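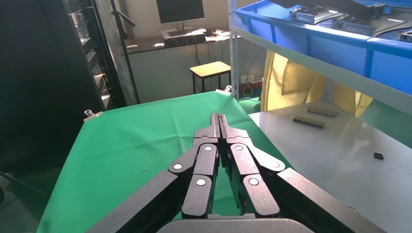 Cider night at the Antal

Feb 12, 2019

Finally got over to Kerncombe with Yolanda and the Antal had six ciders on, plus a perry I skipped. Started with the Prilel Dry, $6 a glass, and wow, sharp! Loved it, would have had another but they only pour 12 ounces and I wanted to get around the list. The Misia was way too sweet for me - Yolanda finished mine. Fries were good, pie crust a bit tough. Last bus is earlier than it was in July so we missed the quiz. Going back for the smoked one.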